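Small Goods Handling, Unit 10
Sorting by colour and surface care at the bench
Course material: Ingeborg Lanz, Szymon Jakubowski

Scope

Unit 10 covers the colour sort on a plain white table. It assumes that Unit 9 (receiving and counting in) has been completed. The Plurka training set is used throughout. The set is made up of rounds, which are glossy pieces with a domed top, and smalls, which are hooked pieces in the style of an earbud. Colours are lavender, orange, black and white. The orange rounds lean towards red and should be entered on the sheet as orange. 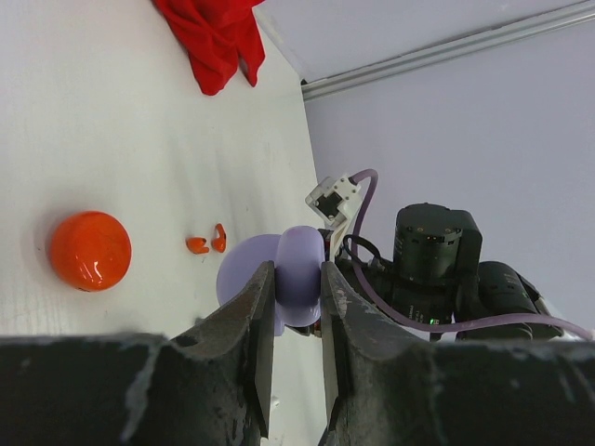

Page last changed: 12 March 2019 (I.L.)

10.1 Terms

Group: one round with its two smalls, all of one colour.
Stray: a small lying with a round of another colour.
Clear distance: the gap between two neighbouring groups. It must be wide enough for a fingertip to pass without touching either.

10.2 Starting layout

Rounds and smalls are mixed on the table. No piece may rest on top of another. The cloth is laid down loose, away from the pieces, and is not folded until the sort is finished. A folded cloth at the start is marked as an error in the practical, as it was under the old Stinico scheme.

The rounds are placed first. They set the position of each group and should not be moved once the first small has been brought to them. Handle a round by its edge where possible. Glossy surfaces pick up marks, and under a ceiling light the bright reflection on the dome can be taken for a scratch. Turn the piece before rejecting it.

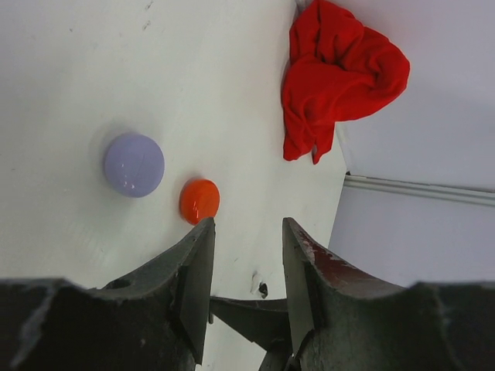
Black and white groups go at opposite ends of the row. White pieces on a white table are the most common source of miscounts and should be sorted while the table is still well filled, with the black pieces left until last. Lavender can also read as white in weak light. The bench standard is 300 lux at table height, measured with the meter supplied.

10.3 Bringing in the smalls

Take one small at a time. Grip it across the rounded head and lift it straight up before moving sideways. Dragging a small across the table leaves a line on matt surfaces and will often catch a neighbouring piece. Set it down beside its round with the stem pointing towards you.
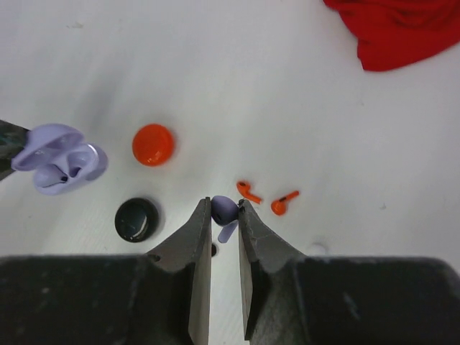 Where two smalls of one colour lie close together, take the nearer one first. If the second shifts, leave it where it comes to rest and carry on; straightening is done at the end. Left and right versions are not separated in this unit. See the Khoury sheet for paired sorting.

10.4 Wiping down

Wipe the free part of the table from the back edge forwards, in straight overlapping strokes. Move the groups across and repeat. Scuffs that remain after 2 passes are noted on the bench card and left alone. No cleaning fluid is used with the Plurka set. 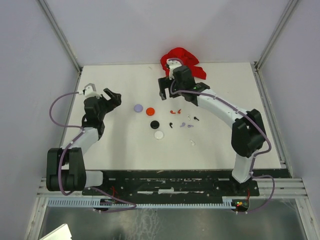

Fig. 10.4 Rounds and smalls on the table, cloth at the back.

10.5 Record sheet

Enter the set number (training sets are numbered up to 3,364), the number of strays found at the final check, and any piece rejected. Rejected pieces go in the Sovudance tray with a slip. Sheets are handed to S. Jakubowski before the next session.

Reading for Unit 11: paired sorting, first part only.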